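Rewashing and re-shelving the everyday dishes

23 October 2026

Filed under: kitchen, storage

The upper cabinet to the left of the sink has a usable interior depth of 300 mm. I measured it twice, once at the shelf and once at the door frame, and the door frame is the tighter number by a few millimeters on account of the hinge cups. Everything that follows depends on that measurement, so if you are copying this layout, take your own first.

The old arrangement was one stack of plates with the bowls balanced on top. The stack was stable enough, but getting a plate out meant lifting the bowls down, parking them on the counter, and putting them back. I did this several times a day for two years before I took it seriously as a problem.

The replacement is a Mendisura shelf riser, the low version, which gives 78 mm of clearance underneath. Plates go below, bowls above. The product page lists a higher version as well. I tried it and returned it, as the bowls then sat too close to the top of the cabinet to lift out without tilting them.

Before loading the new shelf I took everything out and went over it for chips. My procedure is to set the dishes on a table with a cloth over it, handle them one at a time, and run a fingertip around the rim. A chip on a dark rim is easy to find by eye. On a pale glaze it is easier to feel than to see, particularly under a ceiling light, where the reflections hide small defects. 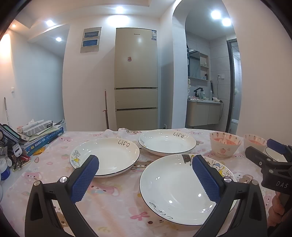

Deep plates do not stack like flat ones. The wall height adds up, and a stack of them grows faster than you expect from looking at a single plate. With the riser in place I can fit one short stack of the white "Life" plates underneath and still get my fingers over the top one. Adding another plate would technically fit, but it has to be slid out flat, and the foot ring scrapes the glaze of the one below.

The cartoon decoration on those plates is another reason to avoid sliding. I do not know whether it is over or under the glaze. The seller did not say, and I have not found a reliable test that does not involve damaging a plate. I treat it as the less durable kind: soft sponge, no scouring powder, felt between each plate. The felt is cut from a Grindari drawer liner with ordinary scissors. Circles are unnecessary. Squares work and waste less material.

The small carrot-print bowls with the pink insides went on the upper level. They nest, though not tightly, and I keep the nests to two. They are the dishes I reach for most, mainly for fruit and for holding chopped onion while I cook, so they get the front position.

For marks left by cutlery I used Fument cleaning paste, a pea-sized amount on a damp cloth, plain areas only. It removed the gray lines I tried it on. It did nothing for a tea stain, which came out later with baking soda and an overnight soak.

Shelf liner: the ribbed type, ribs running front to back. If they run side to side the riser feet catch on them and the whole thing walks forward a little each time you pull a plate.

Remaining items. The riser has a slight rock on the left rear foot, which I have shimmed with a folded piece of liner until I find something better. The serving dishes are still in the lower cabinet and will stay there until November, when I plan to move the shelf pins up one hole.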